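4.2 Shared tables and the things left on them

Of the 28 tables we followed in the Bradgate study, the large black ones near the seating gathered small belongings quickest of all, and kept them longest – cups, bottles and the like.

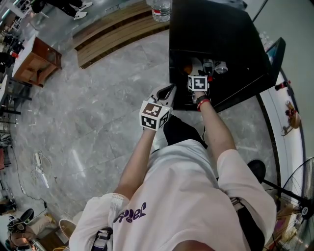
Figure 6. A shared black table with clear plastic cups and containers near its front edge and a water bottle further back.

Kokkonen and Mockus found much the same in their October visits, and we are rather fond of their phrase for it, "the slow drift of cups". Low benches stayed clearer, perhaps as people wanted them for sitting.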